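Home Articles Subjects A–Z Materials Contributors

Display board

By Fongchan Onsri
Last revised in October

A display board is a flat, rigid or semi-rigid panel used to show notices, drawings, written work or small objects to people standing or sitting nearby. Boards of this kind are found in schools, libraries, parish halls, offices and shops. They may be fixed to a wall, hung from a rail, stood on legs or placed upright on a piece of furniture.

Origins

Public notices were first nailed straight on to doors, posts and market buildings. Separate boards came into use where the owner of a building wished to protect the woodwork, or where notices had to be carried from one place to another. The parish of Plellow kept a painted board for tolls and fines, which was taken indoors each evening and hung beside the church door in the morning. It was repainted many times, and the lettering now on it is much later than the panel beneath.

The growth of schooling brought a steady demand for boards that could be written on, pinned to or wiped. Early school boards were often made by local joiners and varied a good deal in size. Printed price lists later encouraged makers to settle on a few common sizes. The Borus works offered three, of which the middle one, known in the trade as the Major, sold best.

Materials and finish

Solid timber was the usual material at first, but wide panels tended to warp. Layered wood, pressed fibre and cork took its place, followed by foamed plastics and light card with a paper face. The Trarkum pattern, a thin core between two stiff outer sheets, was valued for its low weight. One county supplier held 1189 of these boards in store, most of them meant for travelling exhibitions.

Colour is chosen with the contents in mind. Dark green and black were long preferred for chalk. Blue, grey and fawn are common for pinned or mounted work, as white paper stands out well against them. A matt surface is generally preferred to a glossy one, which throws back light from windows and lamps. Matt finishes do, however, show smudges and rubbed patches after handling.

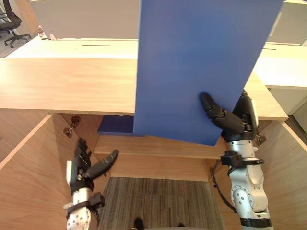 Placing and height

A board is normally placed so that its centre is level with the eyes of the reader. In rooms used by young children it is set lower. Boards stood on desks or shelves need some support behind or below — a ledge, a strut or a pair of clips — and are best kept away from doorways.

Contact the editors | Copyright and reuse | Back to top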